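Wanted: people who have washed a lot of dishes

Kalten is looking for home cooks, former dishwashers, line staff and anyone who has shared a kitchen with roommates and come out with opinions. We are trying to find out whether a machine can clear and clean up after a small meal. So far the answer is "sort of, if you're not hungry again until evening."

Our two-armed setup is called Trolley. It has no wheels. The name was picked in October by someone who has left.

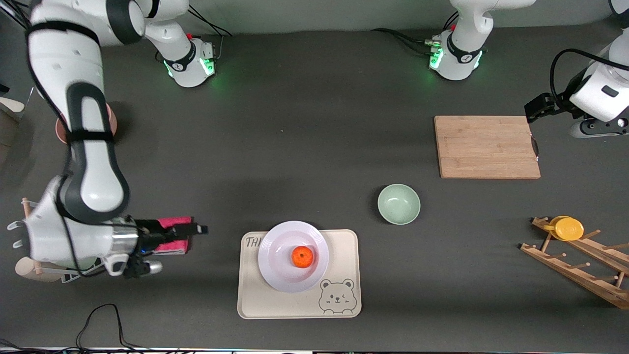

Trolley with sponge, plate and one tangerine.

You would come in for 2 sessions and do the same chores at a table like this one, at your own speed, while we take notes. Then you watch Trolley's attempts and tell us what it's doing wrong. Past participants have found this part very relaxing.

Bowls are a subject of their own. A person picks one up by the rim while talking about something else. A gripper has to settle where the rim is, how hard to squeeze, and what to do about the rack behind it. If you have ever restacked a dish rack after somebody else loaded it, you are who we want.

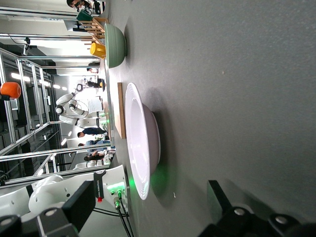 What we ask

Be 18 or over and able to stand for an hour. No technical background needed. Engineers may apply but will be asked to stop suggesting things during the first session.

What you get

$400 for both sessions, coffee, and lunch (you will not be asked to wash up, unless it's your turn as a participant). We have room for 8 people.

To apply, write to Lợi Tô at Kalten with a few lines on the worst sink you ever faced. Photos are welcome. Please don't send the sponge.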